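Support home | Kits | Downloads | My tickets | Contact

Skomari bin-picking kit – ticket 41: repeated grasp failures on clear and reflective items

Last updated: 6th October

Product: Skomari kit, supplied by Rondura
Status: Open, waiting on customer test
Priority: 2

Reported behaviour
Customer is reviewing the kit before purchase. Opaque items are picked normally. Clear plastic and shiny items are either not proposed as targets or get a grasp point that is too low, and the arm stops on the force limit. In a run of 51 attempts, 5 ended in a force stop. All 5 were on clear or reflective items.

Checked so far
Camera calibration repeated, no change. Gripper fingers re-zeroed, no change. Log shows gaps in the depth data over the front compartment, mostly on the right side next to the sloping wall. Bare metal floor with bright worn streaks is a likely contributor.
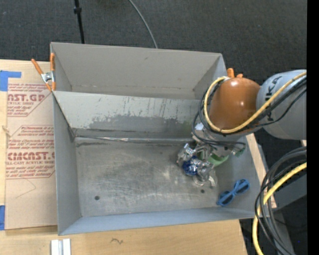 Depth filter was at the factory setting, which discards low-confidence points. Lowering it brought back part of the missing data but added false points at floor level. Setting restored.

Customer asked if the Ljungberg gripper could be at fault. Log does not support this – finger position matches the commanded value in every force stop.

Next steps
1. Line the floor of the front compartment with a matte grey sheet and re-teach the empty bin.
2. Raise the minimum grasp height by 2 mm.
3. Repeat the run with the same items and attach the full log to this ticket.

If the stops continue, we will send the Skunditz depth module on loan. Loan units are booked out until November.

Related tickets
- Skomari: empty bin model lost after restart
- Skomari: target chosen too close to sloping wall
- Ljungberg gripper: slow close after re-zero
- Skunditz depth module: loan terms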